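Dropping stale grasp candidates in the folding stack
Mar 10, 2018

The last post ended with the two-arm planner running but stalling every few cycles. I have since found most of the reason, and it was in the part of the code I trusted the most.

Some background for anyone who skipped the earlier posts. The stack has three processes. Pliltholm does the perception: it takes the head camera stream, segments the cloth from the table and publishes a list of grasp candidates with a score for each. Takley is the planner, which picks a pair of candidates, assigns one to each arm and solves for a pair of paths that don't collide. Fokia is the control loop underneath. It runs at a fixed rate and doesn't care what the garment is. The three talk over a small message bus, and everything is logged.

The stall looked like a planning failure. Takley would report no feasible pair, wait, retry, and then find one on the second or third attempt with nothing having moved. My first guess was the collision margin between the wrists. Both grippers end up close together when the work is in the middle of a garment, and the margin I had set was generous. I cut it, and the stall rate stayed where it was.

So I replayed the logs. Over 1,000 planning cycles, nearly all of the failed ones had at least one candidate older than the current cloth mask. Pliltholm was keeping candidates alive between updates to smooth out flicker, with a lifetime of 14 camera updates. On a towel that is fine. On denim, one pull can move a hem a long way, and the old candidate then sits over bare table or inside a fold. Takley would pick it because it still had a high score, the reachability check would fail on the approach height, and the whole pair would be thrown out.

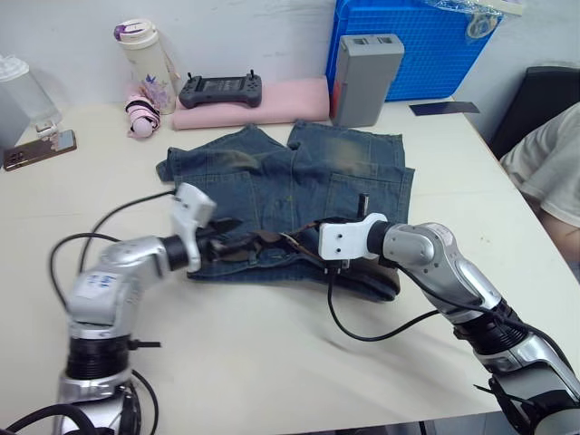 The fix is in two parts. First, every candidate now carries the ID of the mask it was computed from, and Takley rejects anything whose mask doesn't overlap the current one at the grasp point. Second, the lifetime is 3 updates once either arm has moved while closed. When both arms are idle it goes back to the longer value, so the flicker smoothing still works where it was useful.

There was a second problem hiding behind the first. The segmentation splits a garment by color and depth edge, and it does badly with anything of a different color lying across it. A dark strap over blue denim comes out as a hole with two thin edges. Thin edges score well as grasp points, since they look exactly like a hem. For now I have added a merge step: if a region is enclosed by cloth on both long sides, it is treated as part of the garment for masking but gets no candidates of its own unless the task asks for it. I don't like this much. It is a rule about geometry standing in for a rule about objects, and it will go wrong on the first wide stripe it meets.

Contrasting stitching causes a milder version of the same thing. Pocket outlines give strong color edges with no depth change behind them. I now require a minimum depth step before an edge can become a candidate, which removes most of the false ones and also a few real ones on flat single-layer hems. The threshold is in the config file as edge_depth_min. It needs to be set again if you change the camera height.

On the tooling side, the replay viewer can finally step all three logs together. Before this I was lining up timestamps by hand in a spreadsheet. It uses the Chukwu log format, with one extra field for the mask ID, and old logs still load – the field is just blank. Scrubbing backward is slow because it rebuilds the mask from the last keyframe. Setting a keyframe every 8 updates makes it bearable at the cost of larger files.

Still open: the depth threshold should depend on the viewing angle and currently doesn't, so the far side of the table is treated more strictly than the near side. Takley also still discards a whole pair when only one member fails. It should hold on to the good one and search again for a partner. I have a branch for that, but it breaks the arm assignment when the kept candidate is near the center line, and I haven't worked out which of the two arms ought to give way.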